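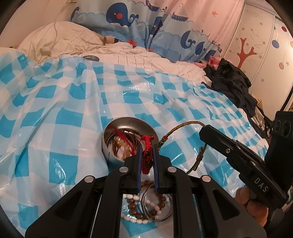 Sorting and storing braided bracelets
Speaker notes, Ollport craft evening

Slide 1
Start with the tangle. Everyone in the room has one. Mine was 17 bracelets in one steel bowl, and it took most of an evening to get them apart. Ask who keeps theirs in a drawer.

Slide 2
Cord catches on cord. Smooth beads slide past each other, but a sliding knot has two loose ends and they hook into any open loop nearby. Close the loops before storing. Pull the knot gently and hold the cord, not the beads.

Slide 3
Lift one piece at a time, straight up. If a second one comes along, put both down and work from the knot. Pass the red braided one around here, then the olive and yellow one. Let people feel the difference between an open loop and a closed one.

Slide 4
Storage. Open bowl for the pieces you wear every week. Flat tray for the rest, amber-colored beads away from metal clasps. Mention the Waltumer trays, 375 mm long, they fit a standard shelf.

Slide 5
Questions. Someone will ask about washing. Cool water, mild soap, dry flat on a towel. Sign-up sheet for the December session at Desmet is by the door.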